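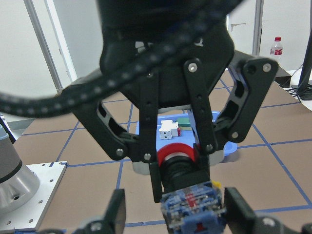 Students in the Thursday robotics club are marked, if that is the word, on whether the arm completes its task. I think this is the wrong thing to look at, and after two years of helping to run the club I would like us to stop doing it.

The task this term is a handover. One arm holds a part, the other takes it, and the part goes where it is meant to go. It sounds like a small thing to spend a term on. Visitors to the open evening in March said as much, and one father asked why they had not been given something harder. His daughter, who had spent three weeks on the timing of a single grip, was standing next to him and was too polite to reply.

A handover is hard because for a short time both grippers have hold of the same object. If they disagree even slightly about where it is, they pull against each other. If the first lets go early, the part drops. If it lets go late, the second arm drags it sideways and everything after that is off. A person passing a cup to another person does all this without thinking, which is why it looks like nothing from a chair at the back of the room.

The scoring sheet we use came from the Brirnel schools competition, and it has one line for this stage: part transferred, yes or no. Four points for yes. There is no line for how many times it was tried or what the team changed between tries, and nothing for whether they could say why it failed.

Teams behave as you would expect. They find one starting position that works, and from then on they never move anything. I have watched a group set a part down, check it against a pencil mark, nudge it by the width of a fingernail and only then press start. They got their four points. When Aleksandra Duda asked them what would happen if the part were turned a little, they did not know, and they did not want to find out before the weekend.

I don't blame them. We gave them a sheet that paid for exactly that.

The other team, Hakim Sumampouw and Maja Lis with two younger students, spent the same weeks turning the part on purpose. They kept a notebook. It has 1,051 attempts in it, most of them failures, each with a short note such as "slipped left" or "let go too soon" or, for most of one afternoon, just "same". By the end they could place the part more or less anywhere within reach and usually get it across. On the day of the scoring it slipped. They got nothing for that stage.

Jolanta Adamczyk, who has taught at the school far longer than I have been coming to it, disagrees with me about this, and her case deserves a fair hearing. She says that a machine which drops things is no use to anyone, and that students ought to learn that early. A customer would not want to read the notebook. She also says, and this is the stronger point, that once you start giving marks for effort and reflection, the students who write well will do better than the ones who build well. Some of our best builders hate writing. One of them joined the club to get away from it.

I accept most of that. I am not asking for an essay with every run, and I would keep some points for the part arriving. My quarrel is with a single run deciding everything. One run tells you very little about a machine. It tells you even less about the person who programmed it.

What I would like is simple enough to fit on the same sheet. Let each team do 25 runs over two sessions instead of one on the day. Let someone from another team place the part each time, anywhere inside an agreed area. Write down how many worked. After that, ask one question out loud: which failure happened most, and what did you do about it? A student who hates writing can answer that standing at the bench, pointing.

There is a cost. It takes longer, and we have the room for only so many hours. Celina Marciniak, who does the timetable, worked out that we would lose two building sessions a term. The students will complain about it. I would still make the trade, as those sessions near the end are mostly spent guarding a setup that works and not letting anyone touch the table.

We cannot change what Brirnel does. Their sheet is their sheet, and if we enter again next year our teams will be judged by it like everyone else's. But the club meets every week and the competition is one day. For the rest of the year we can choose what we look at, and the students will notice what we choose very quickly. They always have.

The notebook is in the cupboard with the spare cables. Hakim has said that anyone can borrow it as long as they add to it.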